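Undale Help Desk - Layout and Print
Ticket 1214
Subject: Booklet prints one sheet too many and everything after page 19 lands on the wrong side
Product: Prelico, desktop edition
Opened by: Bence Csizmadia
Assigned to: Efren Saludo
Opened: September 16, 2019
Status: Solved

Bence Csizmadia wrote:

Hello, and thank you in advance to whoever ends up with this one. I have used Prelico for our course booklets for a good long while and I'm fond of it, so please take the length of this message as a sign of trust and not of bad temper. I have spent the whole afternoon at the printer and I would like to get it all down while I still remember which thing I tried when.

The booklet is 40 pages, half-letter size, printed two to a side on ordinary letter paper and stapled through the fold. That ought to be ten sheets. The page list on the left side of the Prelico window says 40 pages, the preview shows 40 pages, and I have counted them with my finger on the screen like a child. What comes out of the printer is eleven sheets. When I fold them, pages 1 through 19 are lovely. Then there is a blank, then page 20 on the right-hand side where it has no business being, and from there to the end every page is on the opposite side from where I put it. My wide inside margins turn into wide outside margins, and a few of the longer lines run right down into the fold where you can't read them without bending the staples. There are also three blank pages at the very back, inside the cover.

The printer is the big one on the second floor at Hukasmont. It prints both sides by itself. I have attached the Prelico file and a PDF I made from it. I would be grateful for any ideas at all, because the print room takes its last jobs before the December break and I'd like this settled long before then.
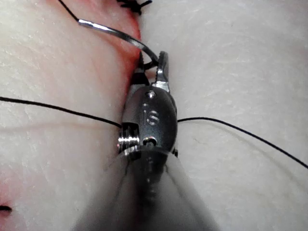
What I have tried so far, in the order I tried it. First I turned the printer off and on, which I always do and which has helped perhaps twice in my life. Then I changed the setting from flip on short edge to flip on long edge, and got every second side upside down, so I put it back. Then I deleted the printer and added it again. Then I took out the chapter on knots altogether and printed what was left, and the extra blank was still there after 19, so I put the chapter back in. I also printed only pages 1 to 16 as their own little booklet and that came out perfect on four sheets. I thought that was a very good clue but I'm afraid I don't know what it is a clue to.

Warm regards,
Bence

Efren Saludo replied:

Hi Bence,

Thanks for such a thorough write-up, and please never apologize for length. Half the tickets I get say "printing broken" and stop there. The little 16-page booklet is a very good clue indeed. It tells me your printer, your paper and your fold settings are all fine, and that whatever is going wrong starts later in the file.

Before I go digging, could you check two things for me? In the print window, under the Booklet tab, is "Arrange pages as booklet" ticked? And then in the printer's own window (the one that opens when you press Properties), is there a booklet choice there too, and is that one on? If both are on, the pages get shuffled twice, and that makes a fine mess. I don't think it's your trouble, as the first 19 pages are in order, but I like to cross it off early.

Also, which version are you on? It's under Help, at the bottom.

Efren

Bence Csizmadia replied:

Hello Efren, how nice to have a name to write to. The Prelico one is ticked. The printer one is called "Magazine" on ours, and it is off. I'm on version 6. I turned the Magazine one on just to see, and you are quite right, it makes a fine mess. Page 1 ended up next to page 11, as near as I could follow it. I've turned it off again and recycled the evidence.

One more thing that may or may not matter. This booklet did not start out as one file. The first half was written here by me, and the second half came to us from my colleagues at Gatchalian, who had their own file with their own page numbers. I pasted theirs in after mine last spring and fixed up the numbers by hand so they carried on from 19. It printed all right then, but that was at full letter size, one page to a sheet and one side only, for people to scribble on.

Efren Saludo replied:

Bence, that last paragraph is the one I was hoping for. I opened your file and here's what I found.

The Gatchalian half came in with its own section break, and that break is set to "Start on next right-hand page." Somebody who makes books with chapters would set it that way on purpose. In a folded booklet, right-hand pages are the odd ones. Your first half ends on 19, which is a right-hand page, so the next sheet side along is a left-hand one. Prelico does what the break tells it, leaves that left-hand side blank and starts the new section on the right.

You never see it on screen because the page list only shows pages that hold something. You also don't see it in the numbers at the foot, because you set the new section to begin at 20 by hand, and so it says 20 even though it is sitting in the twenty-first spot. The real count is 41. A booklet has to come out in fours, so it gets padded to 44, and there's your eleventh sheet and the three blanks at the back. When you printed one-sided at full size the blank side was simply skipped, so last spring all was well.

To fix it:

Open the file and click anywhere on page 20.
Go to Page, then Section, then Start.
Change "Next right-hand page" to "Next page."
In the same window, change the numbering from "Begin at 20" to "Continue from last section." You'll still get 20, but it'll be an honest 20.
Press OK, save under a new name, and print to PDF first.

If you want to be able to see blanks like this in future, go to View and tick "Show filler pages." They show up in gray in the page list. I wish it were ticked from the start and have said so to the people who decide these things.

Please make the PDF and send it over before you use up any more paper.

Efren

Bence Csizmadia replied:

Well, I followed your steps and the PDF comes out at ten sheets! I then got brave and printed one copy, folded it on the windowsill, and went through it from front to back with a cup of tea. 19 on the right, 20 behind it on the left, and so on to the end with nothing blank and the back cover where a back cover should be. I could have hugged the printer. Thank you so very much.

I do have one small leftover, if your patience holds out. In the second half, the picture captions have drifted. They used to sit snug under the pictures, and now several have slid down and one has gone over to the next page on its own. The words themselves are all fine.

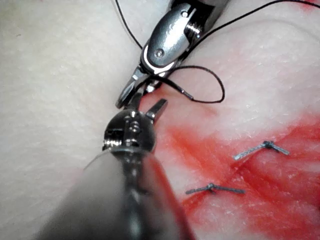

Fig. 6. Two instruments near the center of the pad; red staining at lower right.

In my half the captions haven't budged, so I'm guessing this is one more thing that traveled in with the pasted pages. I can move them by hand if need be, there aren't so terribly many, but I have a feeling they would only wander off again the next time I add a line somewhere.

Efren Saludo replied:

You guessed right, and you're right not to move them by hand too. In your half, each caption is tied to its picture. In the other half, the captions are loose lines of text that happened to fall in the right place on a left- or right-hand page, and when we flipped the sides the margins changed and the lines fell differently.

For each one, click the picture, hold Shift, click the caption, then choose Arrange and "Keep together." After that they'll move as a pair. Do it from the front of the section toward the back, as each fix nudges the pages after it, and don't bother judging the later ones until you get to them.

While I was in there I noticed that the second half uses a caption style called "Caption (2)" with a bit more space above it than yours. If you'd like the two halves to match, right-click it in the style list and choose "Replace with," then pick your own. Save first. It can't be undone once the file is closed.

Bence Csizmadia replied:

All tied and all matching. It took me less time than writing you this message, I should think. I did the style swap as well, and the second half finally looks as though it belongs to the same booklet as the first - I had been squinting at that extra space for months without knowing what was bothering me. I've written to Gatchalian to tell them about the right-hand page setting, in case they plan to paste our half into theirs.

Please go ahead and close the ticket, and do pass on my vote for having the filler pages shown from the start.

With thanks and very best wishes,
Bence

Efren Saludo replied:

Vote passed on. I'm closing this now, but replying to the same message will open it again if anything wanders.

Internal note: blank caused by section start setting in pasted content. Loose captions in same section. No fault found in the program or the printer. Added to the help page on joining two files.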